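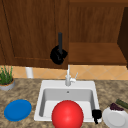 Jocelyn Soriano
Longtime Member, Home & Household board

Okay so we've been in the new rental since September and it has no dishwasher. I grew up with one, my husband grew up with one, and I figured we'd be miserable by Thanksgiving. Instead I kind of like it?? I put on a podcast, fill the basin, and I'm done before the episode gets good.

The problem is the other half of the household. He believes in The Soak. Everything gets a soak. A spoon gets a soak. I'm a wash-it-now person and I come down in the morning to cold gray water with a lasagna pan lurking in it. So I'm asking the board: how do you all split up hand washing without it turning into a thing? And is soaking overnight as gross as I think it is?

Also open to opinions on gloves. I've been through three pairs and they all leak at the thumb.

---

grimus44
We did "whoever cooks doesn't wash" for years and I'm here to tell you it's a trap. My wife cooks like she's on television. Every bowl, every measuring cup, flour on the kettle. When I cook it's one skillet. Now we wash as we go, both of us, and whoever cooked has to leave the stove clear before we sit down to eat. Way fewer arguments.

---

precious_manalastas
Team husband, sorry! Oatmeal, rice and eggs need a soak and there is no getting around it. But a soak is 15 minutes. Overnight is just leaving the dishes and giving it a nicer name.

---

jocelyn_s
I'm going to read him that last sentence out loud at dinner.

---

HagosW
Hard disagree with the 15 minute thing. I work nights. I get home, I eat, I go to bed. If I fill the pan with hot water and a squirt of soap, the pan is easy when I wake up and I've slept. Not everybody's evening looks the same. Cast iron is the only thing I'd never leave. 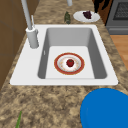 Does the water need to be as hot as you can stand?

It should be hot enough to cut the grease, but comfortable hands are fine, and the soap and scrubbing do most of the work.

---

grimus44
Fair point on the night shift, Hagos, I take it back a little. I'd still dump it and refill before washing though. Old soak water smells like a pond.

---

Bienvenido G.
My mother raised six of us with no dishwasher and the order was law: glasses, then silverware, then plates, then pots. Greasy stuff last so you aren't changing the water every five minutes. If you washed a frying pan before a glass you heard about it. I still do it that way and I live alone.

For gloves, go up a size and get the flock-lined kind. If they're tight they split at the thumb. I've had my current pair from Cabrera Hardware here in town for over a year. Turn them inside out to dry.

---

precious_manalastas
Cabrera's gloves are good but the cuffs are short! I fold mine up so the drips don't run down to my elbow. Agree 1000 percent on glasses first.

---

rey_castillo
Gonna be the grump. Get a countertop dishwasher. We bought a Rukov, it hooks to the faucet, holds enough for two people, and we haven't argued over a casserole dish in ages. Life's short.

---

jocelyn_s
Rey, I looked at those! We'd lose the only stretch of counter I can roll dough on, so it's a no for now. Also my faucet is the pull-down kind and I couldn't figure out if the adapter would fit. Did yours come with one?

---

rey_castillo
It came with two and neither fit, lol. Ended up ordering one. So okay, it wasn't totally painless.
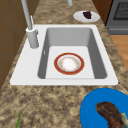
Page 2: Gold rims, drying racks, and the peace treaty

HagosW
Side question while we're on it. My aunt gave me her good plates, set of 12, thin gold line around the edge. Are these okay for every day or do I need to baby them?

---

Bienvenido G.
Use them! Soft sponge, mild soap, no steel wool, no scouring powder. And never in the microwave, metallic trim can spark. Dry them with a towel if your water's hard, otherwise you'll get spots.

---

grimus44
I'd keep them for Sundays. Trim wears off eventually no matter how gentle you are. My grandmother's set has about half its gold left.

---

Bienvenido G.
And did she enjoy them? Then it was worth it.

---

precious_manalastas
Whatever you do, don't stack them wet. Put a paper towel or a coffee filter between each one in the cupboard.

---

jocelyn_s
Update! We talked. New rule is that soaking's allowed until bedtime, and whoever started the soak has to finish it. He tried to get an exception for "baked cheese" and was denied. I also got the folding rack from Mostemance, which tips if you load one side first, so load both. 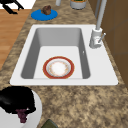

Single-basin sink, one plate to go.

---

rey_castillo
Baked cheese should've gotten the exception.

---

HagosW
Seconded. Appeal it.

---

Posted in: Home & Household > Kitchen > Cleaning and Chores

Recent threads
- Sponge, brush or dishcloth? (February 2023)
- Getting tea stains out of mugs without bleach
- Best dish soap for hard water
- Roommate won't take out the trash, help
- How often do you wash kitchen towels?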